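Prereo moves breakfast panel to later slot after review of on-air rules

The broadcaster Prereo will move the guest panel on its breakfast program from 7:40 a.m. to 8:25 a.m. starting in November. The change follows an internal review of how presenters and guests handle opinion on air.

The review was opened after a segment in which columnist Valter Öberg and host Marit Strömberg disagreed over public spending on the Belavgate harbor jubilee. Öberg called the planned two-day event too large for a town of its size. Strömberg replied that the program had already given the subject enough time and moved to the weather. Prereo received 303 written comments on the exchange, of which 177 concerned the host's decision to end it.

Under the revised rules, a panel item must run for at least 11 minutes when two guests hold opposing views. Hosts may still end an item early for breaking news or a technical fault, and the reason must be entered in the program log the same morning. Guests will receive the running order the evening before broadcast.

Sixten Viklund, head of daytime output, said the earlier slot had been squeezed by the regional news bulletin. "The panel regularly lost time to the handover from Tangen," he said. "Moving it past the bulletin gives the hosts a fixed end point."
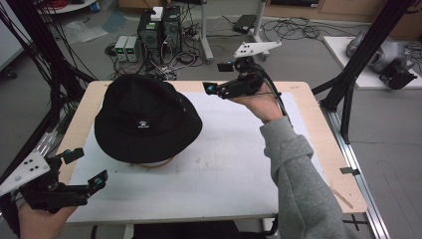
Effect on other segments

The consumer and style items will move forward to 7:40 a.m. and keep their present length. Cooking stays at 8:50 a.m. The regional handover is unchanged, and the Stoltthorpe studio will continue to supply the first half hour of the program.

Öberg remains on the list of contributors and is booked for the first panel in the new slot. He will appear with Valter Aasen, who covered the jubilee planning for Prereo's radio service. Strömberg will host.

The jubilee organizers have not changed their schedule. The procession is still planned for the first day, with the concert and boat parade on the second. Prereo holds the broadcast rights to the concert only.

Helge Viklund, the program's editor, will report on the new rules to the Prereo board after the first 11 weeks. The report will cover item lengths, log entries and viewer comments, and a summary will be posted on the program's web page.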